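Saengthong Building's Shared Kitchen Is Open Again, and I Got There Early

Last updated: Tue 20 December
Reading time: 4 min

The shared kitchen on the second floor of the Saengthong building is back in use, and if you live anywhere on the Dronduvwood side of town you have probably heard somebody complain about it being shut. I complained plenty myself (sorry to everyone at the bus stop). The doors opened again this week after a long closure for new floors and tiles, and I went over to have a look before the lunch crowd got in.

Quick background for anyone who missed the whole saga. The kitchen is used by the Wamuvska cooking club, by a couple of people who bake for the Saturday market, and by tenants upstairs whose own kitchens are, let's say, a hot plate and a shelf. It was closed when a pipe leaked under the old flooring. The first plan was to patch the bad spot and carry on. Then they pulled up a few boards, had a look, and the patch turned into a full floor, and the full floor turned into a lot of tile too.

Songül Karabulut runs the bookings and she let me in. She had a ring of keys the size of a doughnut and went through most of them before the door gave up. "It's the same room, I promise," she told me, and I have to say I needed the promise. I remember it as a brown sort of place, dim even at noon, with that one strip light that buzzed all through my only attempt at a bread class.

The work was done by Puver, a small outfit from across the river, and Karabulut says they finished two days later than planned, which by local standards is practically early. The holdup was a delivery of tile that arrived in the wrong color and had to go back. She showed me the paperwork with real feeling!

So what's changed for people who want to cook there? Mostly the booking times. Slots used to be a full hour whether you needed it or not, and now you can take 30 minutes if all you want to do is get a tray of something in and out. Longer sessions are still fine, you just string the slots together. The cooking club keeps its Thursday evening, so please stop asking her about Thursday evening.

There's a new rule about the floor, too. No dragging things across it. Lift the chairs, lift the crates, and if you've brought one of those coolers with the little wheels, carry it in. The old floor had a groove running from the door to the sink from years of people pulling stuff along, and Karabulut would like this one to make it to January without a scratch. I said that sounded optimistic and got a look.

I asked about the window, since that was the thing people argued over at the tenants' meeting in the fall. One group wanted the metal grille taken off to get a better view, and another group wanted it left exactly as it was. It stayed. I was firmly in the take-it-off camp, and standing in there with the sun coming in I've gone a bit quiet on the subject. You get so much light that the bars hardly matter, and the pale tile underneath picks it up nicely. I didn't once go looking for a switch.
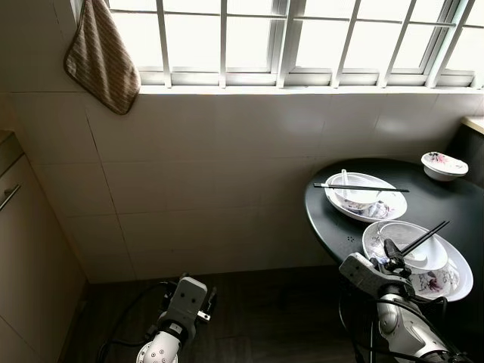 The round table had its own little campaign as well. A few of the bakers wanted something long and rectangular to roll dough on, and the tenants wanted somewhere to sit down with a coffee while the oven does its thing. The tenants won that one. I'm glad, though I can see the bakers' side, and Karabulut says she's pricing a folding table that could come out on market days and go away again afterward. No promises on when.

Cabinets are plain and beige and I like them a lot. You can wipe the fronts down in one go, and the handles are long slim bars, easy to hook a finger through when you've got flour up to your wrists. Tenants will each get a bit of shelf with a name label on it. Anything without a label gets moved to the giveaway box in the hall at the end of the month, so if you have a jar of something in there that you care about, go and write your name on it.

Towels are bring-your-own from now on, by the way. The communal ones kept walking off, and Karabulut is tired of buying more. Leave one hanging up and she'll assume you're coming back for it, but she won't be washing it for you.

Booking is by the sheet on the kitchen door or by leaving a message at the front desk. There's no charge for tenants. Everyone else pays two dollars a slot, cash, in the tin. I've put my name down for a soup night and I'm already nervous about it. Come by if you smell onions.

Comments (4)

marguerite_b
Finally!! Does the oven still run hot on the left side or did that get looked at?

Upstairs Neighbor
Same oven, same left side. Turn your tray halfway and you'll be fine.

doughboy77
Still sore about the table. Folding one had better be sturdy, I lean on things when I knead.

P. from Dronduvwood
I voted to keep the grille and I will be mentioning it at every meeting from now on. See you at soup night.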